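9. When the gripper snags or stalls in soft fabric

Fleece, towelling and brushed cotton are lovely to fold and a bit of a nuisance to pick up. If the tip goes in too deep, the Vutano arm reads the extra load as a collision and stops where it is, with fault 29 on the display. Please don't be alarmed, the arm is doing what we set it up to do.

CAUTION: Never pull the cloth away while the arm is powered. The finger may close without warning when the load drops.

1. Press Hold and wait for the amber light.
2. Open the Fault page and write down the code before you clear anything (we've all forgotten this one, and support will ask).
3. Look at where the tip meets the cloth. A tip pushed down into a fold, close to a seam, is the most likely spot for a snag.
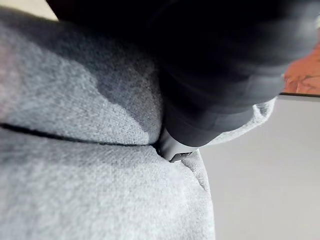 The Stiltovham workshop wrote to us that they used to clear the fault straight away and let the arm try again, and that on the second go it pressed harder and tore the stitching. They now back it out by hand every time, and we'd ask you to do the same.

4. Switch off motor power at the grey Matsuda box.
5. Hold the fabric flat with one hand and ease the finger straight up with the other. If it won't come, stop and call Itov support.
6. Check the tip for lint and loose thread, and brush it clean.
7. Restore power, clear the fault and set Press Limit to 70 before you try the same garment again.

Note: Press Limit goes back to its factory value after a full restart, so do have a peek at it each morning.

If fault 29 comes up again on the same garment, take that garment out of the batch and fold it by hand. Tips should be changed every 1000 picks in any case, sooner if you work mostly with fleece.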